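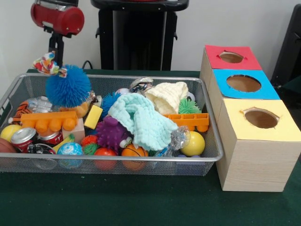
Figure 1. The sorting station: mixed objects in the wire basket, target boxes with red, light blue and yellow lids to the right.

Teaching a Sorting Task by Remote Control: What 424 Demonstrations Did and Did Not Buy Us
Savvas Tsakiris
Project report, submitted 6/17/25

1. What I set out to check

The Fula guide that our lab section follows says that a pick-and-drop task can be taught "by anyone, in an afternoon," as long as the person steers the arm through the task enough times. I did not believe this when I read it and I only partly believe it now. My project was to collect demonstrations for one sorting task, train a policy on them, and look hard at which part of the result came from the teaching and which part came from me quietly making the task easier.

The task: take an object out of the basket and drop it through the hole in the box lid that was called for. The box is named before each run, so the policy gets the lid color as input. It does not have to decide where an object belongs. I want that stated early, as the word "sorting" in my proposal promised more than this.

2. Setup

The objects were picked to be annoying. Two are orange building blocks with studs, which give a gripper flat sides to hold. The balls are harder, and the spiky ones are worse, because their outline in the camera image tells you very little about where the fingers will meet resistance. The aqua cloth and the cream knitted hat have no fixed shape. Soda cans lie on their sides and roll if you touch them off center.

The lids are colored paper with a round hole cut by hand. The holes are not the same size. The light blue one is larger than the red one, and I should have fixed that before recording anything. The yellow lid has slightly torn edges. I left it, which means any comparison between boxes in this report is weak.

3. Collecting demonstrations

Two people did the steering, me and my lab partner, using the Drostton hand controller. We recorded 424 demonstrations that I kept. I did not log how many I threw away, and this is the biggest hole in the project. Looking back through my notes, I deleted runs for reasons that changed from session to session: early on only for drops outside the box, later also for "ugly" approaches. A stricter person would call that two different datasets.

Our styles did not match either. I came down from directly over the object and closed slowly. My partner liked to come in at an angle and push things against the mesh to pin them, a good trick for the balls and a bad one for the cloth. Both styles went into training with no label saying whose they were.

We also tried teaching by hand, moving the arm directly with the motors relaxed. It was faster to learn, and for the blocks it felt more precise. I dropped it anyway. Our hands and sleeves kept getting into the camera view, and I could not tell whether the policy would learn to look for a sleeve. The Kokkinos notes recommend hand guiding for beginners without mentioning this at all.

4. Training and testing

I used the default Raltis settings and changed nothing except the image crop. Testing was 20 runs, with the basket stirred by hand before each one. I scored every run by eye while knowing what I hoped to see, so treat the scores kindly or not at all.

The building blocks went well. The policy approached them the way I do, from above, and let go over the lid. With the spiky balls it often closed on the outer spikes, lifted, and lost the ball over the basket rim. The cloth was the most interesting failure. The arm would pick it up without trouble and then hold it over the hole with a corner hanging outside. In our own demonstrations we had fixed this with a small wiggle. The policy wiggled too, at moments when no wiggle was needed.

That last point is my main finding, if I have one. It copied the motion and seemed to miss the reason for it. I can't prove this from 20 runs. It is also possible that we wiggled out of habit and the policy learned our habit correctly.

5. What I would not claim

I would not claim that the arm learned to sort, or that more demonstrations would fix the spiky balls. I never trained on a smaller set, so I have no curve and no idea whether half as much data would have done the same job. My advisor asked for that curve in her first round of comments and she was right.

6. If the project continues in August

Cut new lids with one hole size. Log every discarded run with a reason. Tag each demonstration with the operator and train on each person alone before mixing. Have scoring done by somebody who did not steer. The hand-guided method deserves a second try with the camera moved, and I would start that with the blocks only.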